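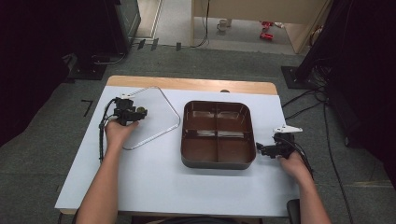
Skomeo Hand-Held Gripper Pair
Product code and pricing on request. Demonstration by appointment or at the Malabanan open day.

The Skomeo is a pair of grippers that an operator holds, one in each hand, to carry out a task the way it would later be carried out by a two-armed robot. It is sold as a left and right set with cables, a carry case and one year of support. Sets are in stock at our Malabanan showroom and can also be tried there before ordering.

Who it suits
Packing and light assembly businesses that want to record how a job is done by hand before they commit to an arm. It also suits colleges and training centres that teach automation and need equipment students can pick up without a safety cage.

What is in the set
Left gripper
Right gripper
Cables for both grippers
Carry case with cut foam
Spare finger pads
Printed set-up guide

Specifications
Weight, each gripper: 942 g
Maximum finger opening: 60 mm
Supplied cable length: 1140 mm
Recording: both grippers together, or either one alone
Grip: squeeze action, spring return
Warranty: one year, parts and labour

Longer cables can be made up to order. Please tell us the distance from the bench to your computer when you ask for a quote, and allow for the operator moving from one side of the bench to the other.

Trying it at the open day
The open day is held each December at Malabanan, from 10 am to 3 pm. Entry is free and there is no need to book, although groups from schools and colleges should ring ahead so we can set aside a bench. Parking is at the rear of the building, off the service lane.

Eduardo Manalastas runs the Skomeo bench. He goes through a handling task with the grippers first, at normal speed and then slowly, and visitors take over from there. Most people get a turn of five to ten minutes. The jobs on the bench are small ones, using trays, lids, thin sheet and similar items, and you are welcome to bring parts from your own workplace if they fit within the finger opening. Please don't bring glass or anything with an exposed blade.

Last year 43 visitors had a turn. The question asked most often was whether the operator needs experience with robots. They don't. Someone who already does the job by hand is usually the best person to hold the grippers, and the first few attempts are normally thrown away while they get used to the weight.

Thin clear sheet takes the most practice. It gives very little for the fingers to close on when it is lying flat, and it is easy to lose sight of its edge on a pale bench.
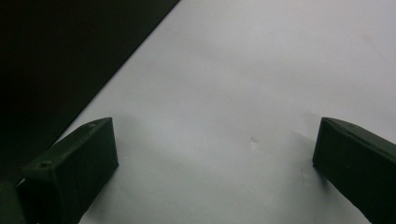

For that kind of material we suggest coming in low, with the fingers well apart, and closing slowly. Trays and other parts with raised walls are easier, and most visitors start on those. If your work is mainly film or paper, ask Eduardo about the softer Prikine pads, which are sold separately and fit both grippers. They wear faster than the standard pads and should be checked weekly in regular use.

Bench requirements
A flat table at a comfortable standing or sitting height is enough. Keep cables to the outside of each arm so that they don't drag across the work. A plain top with no pattern makes recordings easier to review afterwards.

Software
Recordings are made with Tillis, which comes with the set and covers two computers. It saves each attempt as a separate file and lets you delete poor ones straight away. Additional computers can be added at any time.

Hire
Sets are available for hire by the week. The hire charge for the first week is credited if you buy within two months. Delivery is extra outside the metropolitan area, and the carry case must be returned with its foam.

Servicing
Return both grippers together, even if only one has a fault, as they are calibrated as a pair. Normal turnaround is five working days.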